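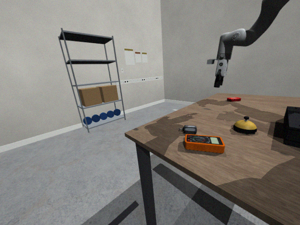
I have a opinion that gets me in trouble at work, so naturally I'm going to put it on the internet: most of the time we spend "fixing" a robot cell should be spent fixing the copy of it that lives on the computer.

Some background. I look after one cell at Porkico. One arm, one gripper, one table, and a pile of small stuff it has to pick up and put somewhere else. The cell also exists as a simulation, and every change is supposed to get tried there first. Supposed to! In practice the sim gets built once, everybody claps, and then it sits there going stale while the real cell changes every week. Somebody swaps the fingers. Somebody moves the table a hand's width so the cart can get by. Does anyone open the model and move the table in there too? Guess.

Last November I lost the better part of a Monday to this. The gripper kept coming down short on the far side of the table, and I did what you do. I checked the mounting bolts, I re-taught the home position, I blamed the cable (I always blame the cable). Then Joelle Tannous wandered over with her coffee and asked when I'd last measured the tool length in the model. The new fingers were 6 millimeters longer than the old ones. The sim still had the old ones, and my offsets came straight out of the sim. So there went my day.

Since then I've been a pain about it, and my rule is simple: if you pick up a wrench, you open the model before you go home. Same person, same day. Don't write a ticket for it. Tickets for model updates are where model updates go to die, and I say this as someone who closed 20 of them in one afternoon last year by marking them "no longer relevant."

Now, the part where people roll their eyes. I also think the model should be a bit of a mess. When I started, ours had a spotless white table and three perfect cubes on it, and the arm was a genius in there. Then you'd put it in front of a real table and it fell to pieces. These days I want wood grain and ugly dark patches on the tabletop. I want a multimeter lying there, and a power adapter with its prongs sticking out, and a service bell, because why not a service bell? Put shelves in the room with a couple of cardboard boxes on them. Hang some paper on the wall. If the vision side gets confused by a stain or a shadow, I'd much rather find out at my desk with a sandwich in my hand.

Tarek Chidiac, who I share the cell with, thinks this is decorating. His argument (and he makes it well, which is annoying) is that every extra object is one more thing to keep up to date, and that I'm the guy complaining about stale models. Fair! But I'd split it in two. The arm, the bracket, the fingers and the table height have to be right, and you check those with a caliper and a tape measure. The clutter doesn't have to match anything. Shuffle it, change the wood, move the lamp, who cares. It only has to be the sort of junk that ends up on a table.

What I will give him is that I went overboard. At one point I was running 600 shuffled layouts overnight and not looking at any of them, just reading the pass rate in the morning. Now I run 300 and page through a bunch while the coffee brews. You catch silly things that way. One time the fingers were closing a hair above every single object and the script was still happily scoring it as a grasp. No number was going to tell me that.

So that's my pitch to whoever writes the maintenance schedule, and Nisreen, I know you read these. Put the model on the sheet, right there between greasing the joints and checking the air line. Give it half an hour. And please, please write the finger length on a piece of tape and stick it to the cabinet door, in marker, big enough that I can read it without my glasses.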